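About Hedum

Sofa care, cushion refilling and plain advice from a workshop that doesn't believe most of what it reads on labels. 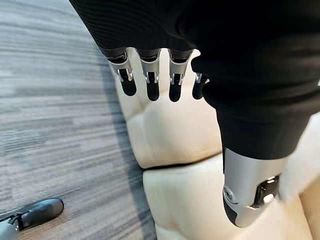
How often do seat cushions need to be turned?

Every couple of weeks if people sit there every evening, and once a month if they don't. Swap left and right at the same time. If yours are sewn to the base, you can't turn them, and you should ask whoever sold you the sofa why they thought that was a good idea.

Who we are

Hedum is a small company that looks after sofas. We clean covers, refill cushions, fix zippers and tell people when a sofa isn't worth the money they are about to spend on it. The last part has cost us business. We still do it.

We started out in a showroom, selling new furniture. Every sofa came with a care plan, and every care plan came with a bottle of something. We read the small print on a lot of those plans. Most of them covered a spill reported quickly and not much else, and sagging was usually called "normal wear." After a while we were more interested in the sofas people already had, so we closed the showroom and kept the workbench.

What we think of fabric sprays

Not a lot. Some of them do slow down a coffee spill on a new cover. After a few washes we have trouble telling a treated cover from an untreated one, and we have tried. If you own a cream sofa and you eat on it, a washable throw will do more for you than a spray, and you can see when it's dirty.

What about rub counts?

Customers ask us about these all the time. A salesperson tells them a fabric is rated to so many thousand rubs and they come to us feeling safe. A rub test is done on a flat piece of cloth. Your sofa has corners, piping, a zipper and possibly a cat. We look at the seams first and ask about the number later, if we remember.

Our services

Cover cleaning, on or off the frame. We test a hidden spot before we start, and if the color moves we stop and call you.

Cushion refilling, in foam, feather or a mix. The Veloso refill is our firm one and the Skondamano is the soft one. The Skondamano needs plumping every day. People say they'll do it, and many of them don't, so please think about which kind of person you are before ordering.

Home visits. We check the seat, the frame, the legs and the floor underneath. Carpet matters more than people expect: a sofa that creeps forward on a rug gets dragged back by its arms, and that is how arms come loose.

Prices

A standard seat cushion refill is 94. A full set for a two-seater, with covers cleaned, is 113 per cushion. We don't run sales. If a price can be cut in half for a weekend, we wonder what it was the rest of the year.

Where to find us

The workshop is in Drirberg, in the long building behind the old grain store. Doors open at 8 a.m. and the phone is answered until 4 p.m. Bring one cushion along if you can carry it. We close for part of April to service the sewing machines, and mail sent then will wait until we're back.

We don't collect reviews on this site. Ask a neighbor who has used us, or bring us something small first and see what you think of the work.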